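Plurwood councillor says pool decision was made on the wrong numbers

Sunday, February 21, 2021

Hamish Baird has sat on Plurwood council for two terms and has voted against the aquatic centre budget at every reading. He keeps the tender papers in a ring binder and refers to it by tab number while he talks.

His objection is to the method used to set the capacity of the building. Council adopted a demand study prepared by the consultancy Dultar, which based its attendance forecast on the old Rindance pool in the three summers before it closed. Baird says those summers are a poor base.

"The outdoor pool was open 97 days in the last full season," he said. "You can't take a per-day figure from a hot-weather pool and multiply it across a heated indoor centre that opens all year. The winter swimmer is a different customer. He comes earlier, he stays for less time and he wants a lane."

The study allows for 211 swimmers in the water at peak. Baird does not dispute that the main tank can hold them. He disputes the change rooms, the plant room and the parking, all of which were sized from the same figure and then trimmed separately when the first cost estimate came in.

"Each trim was defensible by itself," he said. "The filtration was reduced under one report and the car park under another, and the two reports went to different meetings. I asked for a single table showing what peak load the building could handle after all the cuts. I haven't been given one."

Parking

The approved plan provides 35 fewer spaces than the concept design. Council's position is that the Mabula Street bus will be rerouted past the entrance and that overflow can use the showground. Baird supports the bus change but says it depends on a service contract the council doesn't control.

"The route is let by the state. We can write a letter. I moved that we write it in May, before the design was locked, and that was deferred."

He accepts that the showground is within walking distance. His concern is the crossing, which has no signals and sits on the inside of a bend. A traffic count was taken there, though on a weekday during school holidays, and he wants it repeated in term time before the road works are tendered.
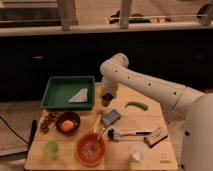

Who pays

The centre is funded by a state grant, a loan and a levy on residential rates. The levy runs for 18 years. Kristaps Kalniņš, who chairs the Plurwood Ratepayers' Group and spoke to council on the loan, was interviewed at the same time and disagrees with Baird on several points.

"I would have built it sooner and borrowed more while money was cheap," Kalniņš said. "Hamish wants another study. Each year of study adds to the construction price, and the ratepayer covers that too."

Kalniņš is critical of the levy's design. It is a flat charge per property, so the owner of a one-bedroom unit pays the same as the owner of a large block on the ridge. He asked for a charge scaled to land value. Officers advised that a scaled levy would need a fresh round of consultation, and the flat version was carried by one vote.

Baird voted for the scaled version. "That's the one item where Kristaps and I were on the same side," he said. "The advice on consultation was correct, in my reading of the Act. We had time to do it. The grant deadline was later than people in the chamber seemed to think."

Asked whether he would move to rescind the approval, Baird said he would not. The grant agreement is signed and withdrawal would trigger repayment of the design money already spent. He intends to move two amendments at the next ordinary meeting. The first would require the combined capacity table to be published with the tender. The second would hold back the final fit-out payment until the plant has been tested at full load.

Kalniņš said his group would support the first and had not settled a view on the second. He wants to see how contractors price the retention before he commits, and has asked the works manager for the draft clause. Baird has a copy under tab six.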